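Robot Manipulation Lab, handout 4: house rules for simulated runs
Written by Paula Coman, last changed 20/09/2025

Okay, so last week I promised you a proper list of how we do things in simulation, and then I spent the whole hour on Hae-won Moon's question about joint limits (a great question, I regret nothing). You get the list on paper instead. Please read it before you start on the Hasstead kitchen assignment, especially the parts about stopping and about logging, which is where most of the points went last April.

My first rule is that the simulator gets the same manners as the hardware. If you wouldn't drive the real arm at full speed toward a wall, don't do it in Pyo either. I know nothing breaks! But the speed caps you set in simulation have a way of riding along in the config file when you move to the bench, and I've watched that happen to a very good student who is now a very careful one. Set the approach speed limit first, then write the motion.

Second, look through the wrist view before every run. I mean really look, at full size, for as long as it takes to answer three things: where is the gripper pointing, are the fingers open or closed, and what is the nearest surface? Write the answers in the log in your own words. "View OK" is not an answer and I'll hand it back.
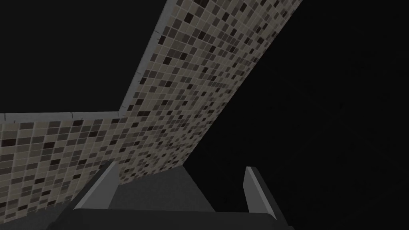 Fig. 2. Wrist view, fingers open, nothing held. Note how steeply the tiled wall runs.

I like this one for practice because your sense of up and down goes a bit funny when you look at it. The tiles near the bend seem easy enough, and then the long diagonal stretch starts and the rows squeeze together. Try to say which way the room's floor is before you ask the simulator for the pose. Po-yen Lai and I disagreed the first time, and we both teach this course.

Which brings me to dark areas. A black patch in a render can be a surface, or a gap, or a part of the room where no light was placed, and you can't tell which by squinting. So the rule is: dark counts as occupied until the depth data says otherwise. Plan around it. If your planner wants to cut through, check the depth first and log the value you got.

Stopping. Every script needs a stop condition you wrote yourself, on top of the one that comes with the simulator. For this assignment that means a step limit of 2000 and a contact force limit, and the script has to end cleanly when either one trips — fingers where they are, arm holding position, reason printed. Don't open the gripper on a stop. People love to add that and I take points off for it, as a real gripper might be holding something over somebody's foot.

Logging. Save the random seed, the scene version, the start pose and your limits at the top of each file. A-yeong Nam has put a template in the course folder, so use hers. If you change the lighting or the textures between runs, that's a new scene version, even if the walls haven't moved. Run each final script 300 times and keep the failures along with the successes, please. I read the failures first.

Last bit: partners. One of you runs, the other watches the view and can call a stop at any time, no explanation needed until afterward. Swap after 2 sessions.

Logs go to Viorica Papadopoulos in the Brindport room, with both names in the header.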